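Artificial foliage sprig

An artificial foliage sprig (you'll also hear "leaf pick" or just "greenery") is a short imitation stem with a few leaves on it, used to fill out arrangements of fake flowers. I've been writing up the craft pages on this wiki since May, and this is the entry I was keenest to get to, as I own far too many of the things!

Sprigs are usually sold apart from the blooms. The leaves tend to be fabric or moulded plastic, and the stem is either left bare or wrapped in floral tape. Serrated oval leaves are the everyday favourite because they pass for hydrangea, rose or half a dozen other garden plants, and you can tuck them under nearly any flower head. Colour varies a lot, even inside one bag — a dark green next to something closer to olive — and I reckon a bit of mixing looks more natural than a perfect match.

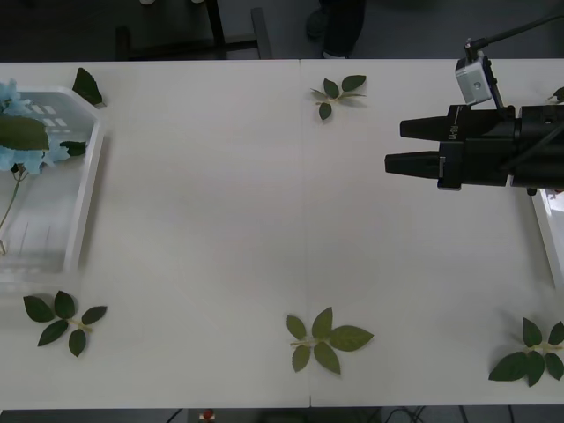 Leaf sprigs on a white tabletop, with a pale blue hydrangea-style flower in a slotted basket.

Sorting comes before arranging, at least at my place. I lay the sprigs out flat so none of them are tangled, bend any squashed leaves back into shape, and keep the blooms in a tray of their own. Natnael Araya, who taught the evening class I took in Trindale, did it the other way round and started with the leaves in the vase (it works, but I lose track of what's left). She allowed 16 sprigs to a large centrepiece and four to a bud vase, which is still what I go by.

For cleaning, a soft dry brush does most of the job. Go easy on water with fabric leaves, as the dye can run, and keep them off a sunny windowsill or the greens will fade to a sad sort of grey.

See also: Silk flower; Floral tape; Hydrangea; Centrepiece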